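# Gyoza bases welding to a carbon steel pan after the steam stage

**Rajkumari Bhatt**

I make pork and cabbage gyoza in batches of 40 and cook them in two or three rounds. The first round releases from the pan. From the second round on, the bases stick and the wrappers tear when I lift them.

Pan is a 28 cm Sevton carbon steel, seasoned with canola. Induction hob, level 7 of 9. Method: oil in, dumplings in, fry two minutes, add 80 mL of cold water, lid on for six minutes, lid off until dry. Wrappers are the frozen round type from the Asian grocer, thawed overnight in the fridge. The filling is salted and squeezed, so I don't think it's leaking.

I would prefer not to buy a non-stick pan. Is this the seasoning, the water or the heat?

---

**Špela Vukadinović**

Mostly the starch. When the water boils off it leaves gelatinised starch on the steel, and that layer is what the second round bonds to. Wiping with paper towel won't remove it. Between rounds:

1. Take the pan off the hob and let it cool for a minute.
2. Pour in 100 mL of hot tap water and scrape with a wooden spatula.
3. Tip it out, return to the hob and heat until completely dry.
4. Add fresh oil, about a tablespoon for 28 cm, and swirl it to the walls.

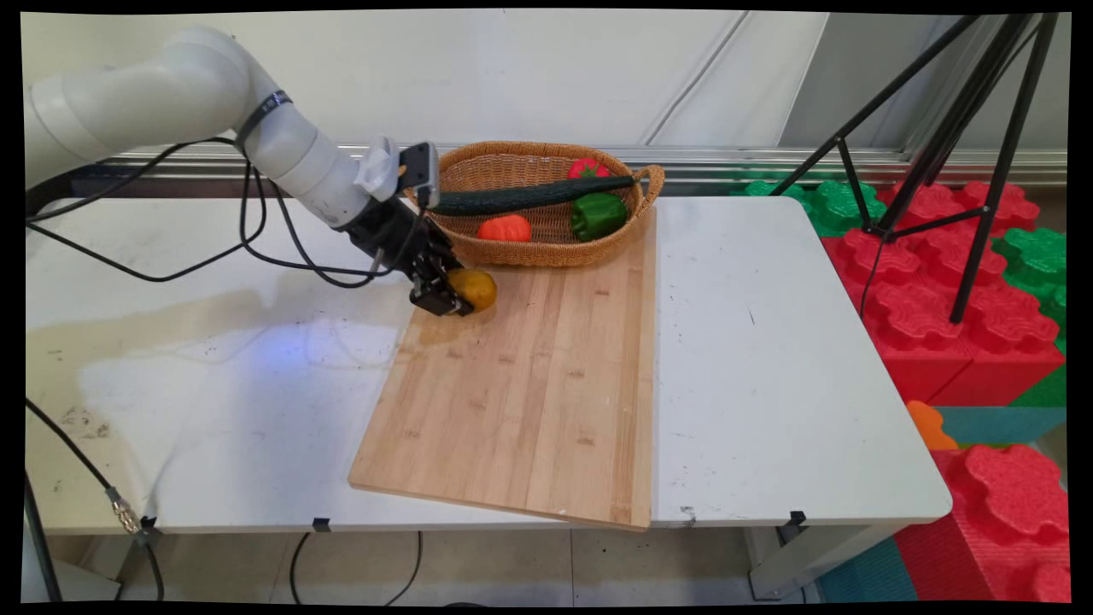

Your heat is also too high for the last stage. Level 7 is fine for the initial fry and for bringing the water to the boil. Once the lid comes off, drop to 5 and add a teaspoon of oil around the rim. The bases should finish frying in that oil for 90 seconds or so. They release when the crust has set, and if you lift before then they tear regardless of the pan.

Use boiling water from the kettle for the steam stage. Cold water drops the pan temperature and the wrappers sit in paste for the first minute. With boiling water you can cut the lid time to five minutes for a 15 g filling, but open one from the centre of the pan and check the pork is cooked through.

One question: are you dusting the tray with cornflour while you fold? Excess flour on the base makes the residue considerably worse. Brush it off before they go in.

---

**Thongchai Thepsuriya**

just get a non stick pan. i have a Posent one, never had a problem

---

**Geeta Uniyal**

Agree with Špela on the starch. Two additions.

Check that the induction zone matches the pan. On a small zone the centre of a 28 cm pan runs much hotter than the outer ring. If the torn ones are always from the middle, that is your cause. Preheat at level 4 for five minutes to even it out.

Carbon steel seasoning also softens under repeated steaming. I do a thin coat of oil and a stovetop heat to just smoking after every gyoza night, otherwise the grey patch in the middle spreads. Acidic dipping sauce should stay out of the pan for the same reason.

---

**Rajkumari Bhatt**

Yes, cornflour on the tray, and a fair bit of it. Brushed the bases, used the kettle, rinsed between rounds. Second round released cleanly except for two in the middle, so I'll try the slower preheat next. The zone measures 21 cm.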